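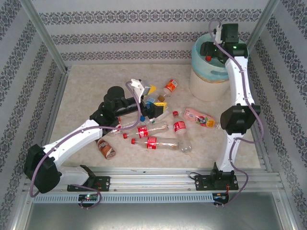 Visit report: Vullura user day, Cirkdale
6 December 2024

The Vullura user day was held at the company's Cirkdale office, a short walk from the train station. We have used their reporting software since August and wanted to see the new mobile app before deciding on next year's licenses.

Sign-in was quick. The morning was one long session on dashboards, with a phone view shown next to the desktop one. The phone view now keeps your filters when you switch reports, which our sales team has been asking for. Tables with more than 20 columns still have to be scrolled sideways.

After coffee there was a talk from Nikolaidis, a parts wholesaler that runs 763 reports on the system. They spent the summer clearing out old ones and got down to 584. Their method was simple: any report left unopened was moved to an archive folder, and its owner got a message. Few people asked for anything back. We should try the same with our stock reports.

Lunch was sandwiches and soup, served on the ground floor. The soup ran out early.

In the afternoon we picked the alerts workshop. You set a limit on a figure and the app sends a message when the figure crosses it. Setting one up took over 3 minutes on the guest network - probably faster at our own office. Alerts can go to a group, but each person has to accept first. Comments on a shared chart now show up on the phone as well.

Offline use was the weak point. Saved reports open without a connection, but notes added offline are lost if you sign out before syncing. The staff said a fix is planned and gave no date.

Slides will be sent by email. The next user day is in Skikville, and registration is not open yet. Parking there is limited, so plan on the bus.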